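About Jullico

Jullico makes and repairs storage fittings for schools, clinics and small offices. We build shelving, coat rails, drawer units and lockable cupboards, and we also take in old units that need new runners, hinges or doors. Our workshop and showroom are in Brostside, on the same lot, with parking at the side.

The company started as a repair business. Most of the early work came from school districts that had good cabinets with worn-out hardware and no budget to replace them. We still do that work. A drawer unit with a solid body can usually be put back in use for less than the price of a new one, and we will tell you when it can't.

Making our own units came later. We now keep 594 stock items, and they are listed in the printed catalog and at the showroom desk. Anything that isn't in stock is made to order. Send us the width, height and depth of the space, and say what will be kept in it. A sketch is fine.

Larger orders go through our second site at Zorgate, where we have 3000 square feet of storage. Deliveries leave from there. We have three delivery crews, and they will carry units up stairs if you let us know ahead of time. Old furniture can be taken away on the same trip for a flat fee.

In June we took over the Eichhorn line of classroom cubbies. Customers who bought Eichhorn units before the change can still get replacement shelves, feet and backs from us. Have the label from the rear panel ready when you call — it has the size code on it, and the older units are not all the same depth.

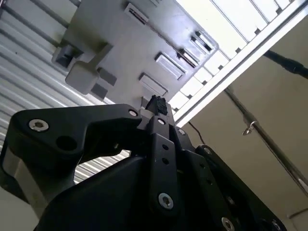

Black gripper with silver screws, near a light gray molded panel.

The showroom is open on weekdays and closes for an hour at lunch. You don't need an appointment to look at finishes or pick up parts. For a site visit, please call the Brostside desk and leave your zip code. Visits within the county are free, and quotes are good for three months.

Page last updated March 6, 2026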